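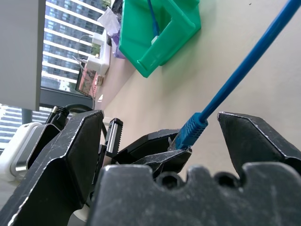 *Blue Ethernet plug in among the gripper parts at the Tivero bench. Photo: Leif Hedegaard*

**Two-arm cable bench up and running at Tivero workshop**

JUDANO, Wed 30 April. The two-arm bench at Tivero, the shared workshop in the Ngubane building, is moving under its own program. Slowly. Cable work is the goal: take hold of a network cable, bring the plug to a fixture, push it in, let go.

Members call the build Pleder. Started in January as a one-arm thing on Kornél Kozma's kitchen counter, moved into the workshop when he wanted the counter back. Second arm came from Thabiso Coetzee, who had bought it used for a camera slider he never finished.

"One arm can hold a plug fine," Kozma said Monday night, still in his coat. "It can't hold a plug and keep the rest of the cable from pulling it sideways. I tried weights, I tried tape. Then Thabiso brought his."

Three people do most of the work. Kozma writes the motion code, Coetzee does wiring and anything with a screw in it, and Lwazi Mokgethi designs the printed brackets that sit on top of the grippers. She is on her fifth version of those. First ones cracked at the mounting holes, next ones were fine but so tall they kept catching on the cable. Current shape is low, white, ugly in her words, and staying.

The fingers have had a rough time. Black finish scratched pale in a lot of places, mostly from early runs when the height of the table was set wrong and the arm went looking for a plug below it. Coetzee filed down a couple of burrs and left the rest.

Plugging in is the hard part. The plug is clear plastic, and clear plastic against black metal is a pain for a small camera. Kozma has given up on finding the tip and looks for the blue boot behind it instead, then works out where the tip ought to be. Good enough most days. Late afternoon, with sun comming in the big window, less good.

The group logs every try in a shared sheet. As of last night it stood at 119 tries on the current setup. How many went in clean? Kozma wouldn't give a number for print, said the sheet mixes runs with the old brackets and he has to sort it first. Mokgethi: "More than in March. Put that."

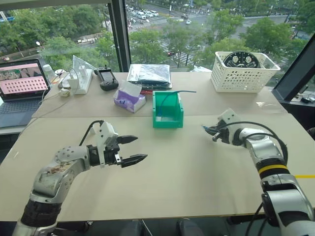 Getting the thing onto one table took longer than planned. The top is a pair of boards side by side, and for a while they sat at slightly different heights, enough to throw off anything that crossed the seam. Shims now. Coetzee wants a one-piece top, Kozma says it won't fit in the elevator. Argument ongoing.

Cables start out in a small bin and not laid flat, which was Mokgethi's idea. Flat on the table they are easy to see and hard to get under. Coming up out of a bin they at least stand clear of the tabletop. Thin ones still flop over the back rim and swing when touched, and the program waits for the swing to stop before it closes the fingers. That wait is most of the run time.

Training is done by hand for now, somebody steering the arms through the job while the computer records. Orlando Alvarado, who mostly uses the workshop for guitar repair, turned out to be the best at it and has been drafted for evenings. He gets first pick of bench space in return.

Money: small. Members paid for their own parts, the workshop paid for printer filament and a replacement power supply after the old one started to smell. No sponsor. A packaging firm down the road asked whether the arms could fold cartons and was told maybe next year, probably not.

Safety rules are taped by the door. Hair tied back, one person at the stop button whenever the arms are live, no reaching across the table to grab your coffee. The last one was added after Hedegaard did it. No harm done, he says, and the coffee was fine to.

Next up is a stiffer mount for the fixture, which shifts a little when the plug goes in at an angle. Mokgethi has a drawing. After that, both arms working at the same time. At the moment they mostly take turns.

The bench is open to look at on members' nights, runs usually start once everybody has eaten. Anyone with short Ethernet cables they don't need can leave them in the box under the coat rack. Broken clips welcome, any color, but label the bad ones please. Questions about the code to Kozma, questions about brackets to Mokgethi, and the print files go up on the workshop drive as soon as she has renamed them.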